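ok home from the Roden comp, car still packed, brain is mush. thread before I fall over

first things first. WE GOT THIRD IN RIBS. third!! out of a field where half the teams are running the big Palumbo offsets and I'm there with my old Farnent drum that I bought off Rommel Magbanua with a dent in the lid

ran the drum at 275 the whole way. no wrap till the colour was right, then foil, butter, brown sugar, a bit of the apple stuff. Same as October. only thing I changed was less rub on the bone side

brisket tho. oh boy. 11th hour panic. stalled, stayed stalled, and I got impatient and cranked it. flat was dry as a boot. point was lovely. put mostly burnt ends in the box and hoped. judges not fooled lol

chicken mid pack. skin rubbery again. if anyone has a trick for thighs on a drum PLEASE. Tiziana Pagano says scrape the fat off the inside of the skin and I know she's right and I know I'm going to hate doing it

grand champ went to Ciarán Duggan, deserved it, his pork was unreal. he let me have a bit off the money muscle and I went quiet for a minute

for those asking, the temp controller is a Lireck, the older one. fan died on me at 3 in the morning so I was up running the vents by hand in my thongs. frost on the grass. Never again, spare fan is going in the box

fuel: about 60 bucks of charcoal for the weekend, too much. had a heap left over. lump for the ribs, briquettes for the overnite

someone asked about entry fees. $400 this year with the side comps in. yes it's gone up. still cheaper than my brother in law's golf

Natalina Barbieri's beans won the side dish and she will not give up the recipe. I've asked nicely. I've asked not nicely. there's mustard in it, thats all I've got

also big thanks to Ubaldo Sorrentino for the loan of the gazebo, it rained sideways the first night and we'd have lost the lot. owe you a brisket mate (a better one than this one)

next one's a small backyard comp, no prize money, pork and chicken only. going to do the thighs till I get them right or the family stops eating them. might even clean the drum out first. might not

right. shower, bed, unpack tomorow
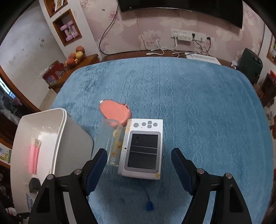

oh and forgot, if you picked up a black-handled boning knife at the wash station it's mine, message me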